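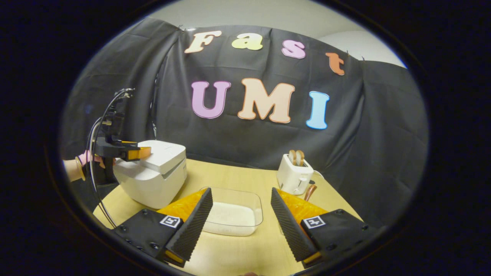
Samer's glass lunchbox plan will go ahead, with a deposit and fewer lids

SAMER, February 2019 - The city council voted on Tuesday night to keep the downtown glass container program alive until May, in spite of a staff report that spent most of its pages on the question of where the containers have gone.

The program, called Clastar, began last fall with 1,000 glass food containers and a simple idea. You buy lunch at a participating counter, it comes in a glass container, you eat it, and you bring the container back to any of the 14 places on the list. The container gets washed and goes out again with somebody else's noodles in it. There was no deposit. The flyer said the program would run on "neighborly trust," and the neighbors of Samer have responded by furnishing their kitchens.

According to the report, a little under half of the containers are still in circulation, if circulation is taken to include the ones sitting in office refrigerators with a name taped on. A handful broke. The rest are listed under "extended loan," a phrase that got a laugh from the back rows of the council chamber and a pained look from the front one.

Residents who spoke during public comment were open about it. One woman said she had four at home and considered them the best leftovers dishes she had ever owned. She offered to return three. A man who works near the courthouse said he had been under the impression they were a gift. Another speaker asked whether the containers were safe for the freezer, was told they were, and sat down again with no further questions.

The containers have a lot to do with the problem. The city could have bought thin plastic tubs of the sort people are glad to give back, but the staff picked decent glass with a decent lid, on the theory that a nice thing would be treated nicely. It has been. Staff found several being used for sourdough starter, one as a butter dish at a bed and breakfast, and one on the information desk at the public library, full of golf pencils. The library has agreed to give it back once it finds something else for the pencils.

Lids are a story of their own. The city ordered 1,000 of those as well, and for a while the lids and the glass were washed in separate places, which meant the two halves of the program got to know each other only slightly. By December the Plodero Street deli had a tower of lids and nothing to put them on, while the soup counter two doors down was covering its glass with foil. The counters are a one-minute walk apart. Under the original rules, though, all transfers had to go through the wash contractor, so the lids took a van ride across town, spent a night there, and came back to the deli.

That contractor, Tekin Linen and Dish, won high marks in the report for cleanliness and somewhat lower ones for sorting. The company told the council in a letter that its contract describes the items to be washed as "vessels" and does not mention lids at all. It has been washing them as a courtesy. The council thanked the company for its courtesy and voted to add the word "lids" to the contract, at a cost that will be worked out later.

The changes approved on Tuesday are modest. Customers will pay a deposit of $4 for each container, returned in cash or store credit when the glass comes back. Lids will be offered only with soups, stews and anything described on the menu as saucy. Neighboring counters may now hand things to each other directly. There will also be a drop box outside the city hall parking garage, padded on the inside after a test in January with an unpadded one.

The deposit was the only part that drew a real argument. Two council members felt that charging for trust took the fun out of it. A third pointed out that the fun had so far been had mostly by people with new cookware. The motion passed anyway, with one member abstaining on the grounds that he had to go home and look in his cupboards first.

There is also a two-week amnesty, starting on Monday. Containers can be returned to any counter on the list during business hours, no questions asked, though staff at the Plodero Street deli have asked that people please wash out the chili. Anyone who would like to keep theirs can do so by paying the deposit and never asking for it back. The city attorney spent several minutes explaining that this would not technically be a sale. The audience took the point faster than that.

Restaurant owners seem to be mostly for the program, in the mild way that people are for things that bring customers back through the door. The report says that a person returning a container buys something else more often than not, usually a cookie. The taco counter on Market Street has dropped out, saying that a taco in a glass dish is a salad, and its place on the list has been taken by the hospital cafeteria. The cafeteria is pleased to join and would like everyone to know that it also has trays it wants back.

Whether any of this has reduced trash is harder to say. The public works department weighed the downtown bins before the start of the program and again in the new year, and found them heavier. It blames the holidays. It also blames a furniture store that had been using the corner bin at Plodero and Third for its packing foam, and which has since been spoken to. A third weighing is planned for the spring, when the department expects the numbers to be more helpful, or at least drier.

The budget for the whole business is small enough that it took up less of the evening than the next item, which was about leaf blowers. Most of the money went into the glass at the start. If the program ends in May, the city will own whatever containers it can find, and the report suggests passing them on to the senior center for its Thursday lunches. The senior center has written back to say it would be delighted and that it already has quite a few.

Customers who were asked about the deposit outside the soup counter on Wednesday took it calmly. One said she would pay it. One said he would bring his own bowl, which has been allowed since the first day and which hardly anyone does, possibly because of the walk back to work with a soup bowl. A third had come to return a container ahead of the amnesty and was told that the counter had no space for it until the van came. He was last seen heading back up the street with it under his arm.

A list of participating counters is posted at city hall and at the library, next to the pencils. New containers will not be ordered. The council will take up the program again at its first meeting in May, and residents with comments, or containers, can bring them then.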